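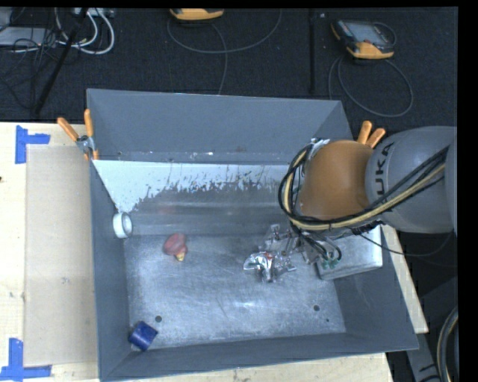

Old metal bin gets a second life at the Painemal sharing room

If you have been up the stairs to the sharing room on Painemal lately, you will have noticed the big grey bin on the pale wooden table, and you may well have wondered, as I did, what on earth it was doing there. The short answer is that it is where all the little things go now. The longer answer takes in a good deal of sorting, one very patient retired bookkeeper and a disagreement over tape that I am told has been settled, at least until spring.

The sharing room, for anyone new to the neighborhood, lends out tools and household supplies the way a library lends out books. It opened with a shelf of hand-me-down drills and a box of picture hooks, and by this November the list had grown to 1,543 items, counting everything from stepladders down to single rolls of tape. The large things have never been any trouble. People bring back a stepladder because they are tired of walking around it at home. The small things are another matter, and for years they came back in pockets, in coffee cans, in the bottoms of tote bags, and were set down wherever there was a bit of space.

"We had drawers that would not open and drawers that would not close," said Renata Riquelme, who keeps the list. "I spent a whole evening looking for one roll of white tape, and when I finally found it, it was under the sign-out book I had been writing in."

The bin came out of the old Nasoseck workshop when it was cleared, and it had clearly been used hard before it ever got to Painemal. The metal on the bottom is scratched and scuffed all over, the pale strip along the inside of the back is flaking at its lower edge, and there are three round holes in the floor of it, one a good deal smaller than the others. Elba Cáceres, who spotted it in a pile marked for scrap, thinks it is handsome. Opinions vary on that, but it is certainly sturdy, and it has a nice tall back wall so that nothing gets tossed clean over onto the carpet.

The way it works is simple enough. When you return something small, you drop it into the bin and sign the book, and you do not have to hunt for the right drawer or remember what the drawer was called (the labels, I will admit, had become rather poetic over the years). Then, at the end of the afternoon, whoever is on duty empties the bin, checks each thing against the list and puts it away properly. On quiet days there is hardly anything to do. You might find a white roll that looks like tape leaning up on its edge against the side, a dark blue cylinder tipped over in the corner and a little dull-red something with a yellowish tip, and you are finished before the kettle has boiled. After a long holiday weekend it is a different story, and Elba recommends bringing a friend and a sandwich.

Before the bin could be put to use, the whole collection had to be gone through, and that job fell mostly to Maximiliano Leiva, the bookkeeper I mentioned. He went drawer by drawer, with the printed list on one side and a pencil behind each ear, and by the time he had reached the last cabinet he had laid hands on 1,471 of the items. The rest were written down as missing, and a note went around asking everybody to please have a look in the garage. A fair number have come trickling home, along with several things that were never on the list in the first place, among them a very good pair of kitchen scissors that somebody must surely be wanting back.

The holes did cause some discussion. A short pencil will go right through the larger ones if it lands just so, and so will a good many screws and wall plugs. Florencia Núñez wanted to cover them over, while Maximiliano felt that they made the bin easier to sweep out. What they agreed on, after a second pot of coffee, is that anything smaller than a thumb should be handed in at the desk in one of the paper envelopes, with your name and what is inside written on the front. Please do use the envelopes! Florencia folded 400 of them by hand from old calendar pages, and they are really very pretty.

As for the tape, the question was whether a roll with only a little left on it still counts as a roll. It does, Renata has decided, as long as it will go once around a shoebox. Anything less may be kept with our thanks.

There are a few other bits of news from the room while I have your attention. The sewing kits have moved to the cabinet nearest the door. The long extension cords are all back and have been checked over, and can be borrowed again for up to a week. The Satunport Street folks have kindly offered us their spare shelving, and we would love to hear from anyone with a van and a free morning who could help bring it across.

The sharing room is open from 10 in the morning until 4 in the afternoon, and returns can be dropped off at any time while the lights are on. If you have found something of ours in a drawer and feel a bit sheepish about how long it has been there, please come anyway. There are no late fees for small items, and Elba usually has cookies at the desk.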